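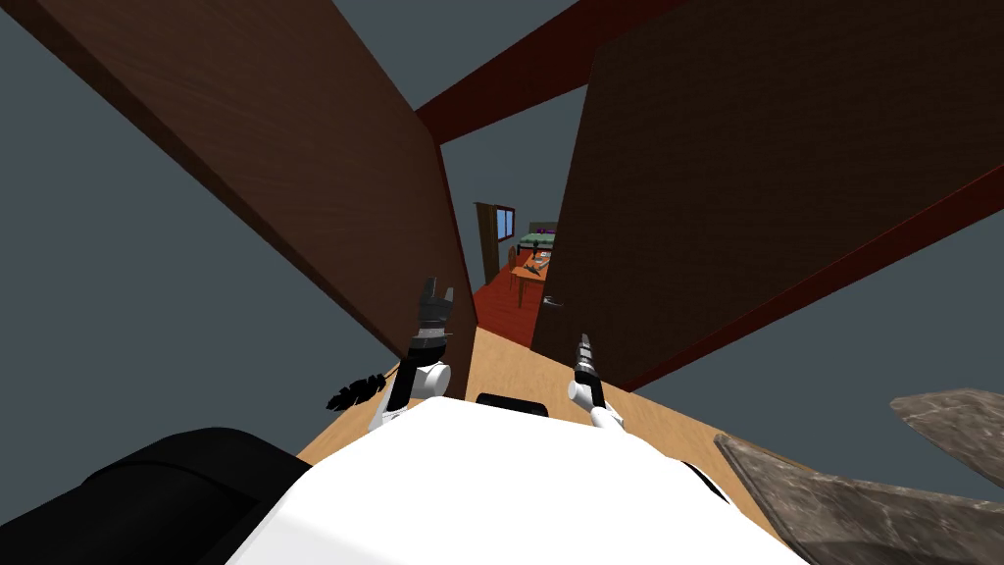

4. Paper, plate and edition in the Zadgate etchings

4.1 The material studied

The etchings that were made at Zadgate in the last part of the nineteenth century are usually discussed together with the paintings of the same coast. In the older literature they are treated as small copies of oil pictures, made for buyers who could not pay for the oil. In this section we look at them as prints. We ask on what paper they were printed, in what order the states of each plate came, and how large the editions were. The first two questions can be answered in part. The third is more difficult, and we come back to it at the end of the section.

Our main source is the Swanepoel collection, which holds more than 200 impressions from Zadgate plates. It was formed by one family over two generations and was kept in the same drawers until it was lent for study. The sheets have been trimmed less than those in other collections, and many of them still have their full margins. For a study of paper this is a great advantage. A trimmed sheet often loses the part where the watermark stands, and it also loses the pencil notes that printers liked to write in the lower corner.

The second source is the stock book of the Redel press, where at least a part of the plates was printed. The book is not complete. Several leaves were taken out at an early date, and the ink on the remaining leaves is in places so pale that we could read it only under strong side light. When a reading is doubtful we say so in the catalogue, and we have not used doubtful readings in the argument that follows.

4.2 The papers

Most impressions in the collection are on a cream laid paper of medium weight. It carries the mark of the Esix mill, a plain shield with the name of the mill below it. The chain lines are regular and the surface has little size, so that it takes the ink well when the sheet is damped. We found this paper in all the groups of subjects, in the harbour views as well as in the studies of fields and farm buildings.

A smaller number are on a thin paper with long fibres, which was laid down on a heavier support during the printing. Dealers at the time asked a higher price for these impressions, and the Redel stock book enters them on separate lines. They are mostly early impressions. The burr of the drypoint work is still rich in them, and the fine lines in the sky have not yet begun to close.
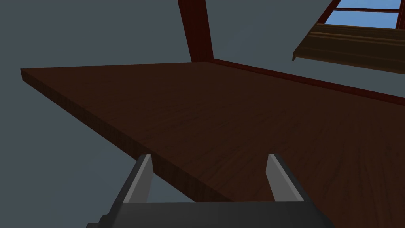 There is also a third paper, which has not been described before. It is a wove paper, slightly grey, without any mark, and rather brittle at the edges. It appears only with plates that were already worn. In an earlier study it was proposed that these grey sheets were trial proofs. We cannot agree with this. A trial proof is pulled when the plate is still being worked, and in none of the grey sheets did we find a line that is missing in the published state. It seems more likely that they belong to a late printing, made when the supply of Esix paper had come to an end or had become too expensive for the purpose.

Figure 6. Distribution of the three papers over the states of the Zadgate plates, Swanepoel collection. Sheets with a doubtful state are left out.

Figure 6 shows the relation between paper and state. The thin paper is found with the first and second states, the cream laid paper with all states, and the grey wove paper only with the last. The picture is quite clear for the harbour plates. For the field studies it is less clear, as few of these plates were changed after the first printing, and a state by itself therefore tells us little about the date.

4.3 The order of the states

For 5 of the plates we propose an order of states that differs from the one in the existing catalogue. In each of these cases the catalogue took the impression with less work in the sky as the earlier one. This is a natural thing to do, as an etcher normally adds lines to a plate. The Zadgate etchers, however, also took lines away. They used a scraper and a burnisher to open the light above the horizon, and on the sheet this looks at first like a sky that was not yet finished.

The difference can be seen with a good lens. Where a line has been burnished out, a faint grey shadow of it stays in the paper, and the surface of the metal beside it prints with a soft tone. Where the line was never there, the plate prints clean. We checked this on all impressions of the plates in question and compared the result with the wear of the lines in the foreground, where no change was made. Both kinds of evidence lead to the same order, except in one harbour view, for which we leave the question open. 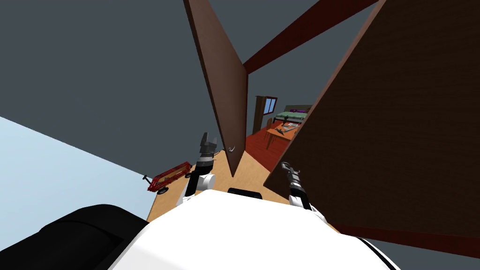
The practice of opening the sky has some importance for the relation with the painters of the coast. The oil pictures of the same years become lighter in their upper half, and the horizon is put lower. It has often been said that the prints followed the paintings in this respect. With the new order of states it is possible that the two developments went side by side, and for 2 of the plates the lighter state is probably older than the oil picture with the same view. We do not wish to build too much on this. The dates of the oil pictures depend on exhibition lists, and a picture can stand in the studio for a long time before it is shown.

4.4 The size of the editions

The Redel stock book gives the number of sheets delivered to the press and only seldom the number of sheets that went out. Spoiled sheets were not entered. An edition can therefore not be calculated from the book alone, and the numbers given in sale catalogues of the period cannot be trusted either, for they were part of the advertisement. What we can say is that the plates were not cancelled after the first edition. The grey wove sheets show this well enough. A buyer of an early impression had no assurance that the plate would not be printed again, and the low prices of the Zadgate prints in later sales may have something to do with it. The sale records are treated in Section 5, together with the few letters in which the etchers complain about their dealers.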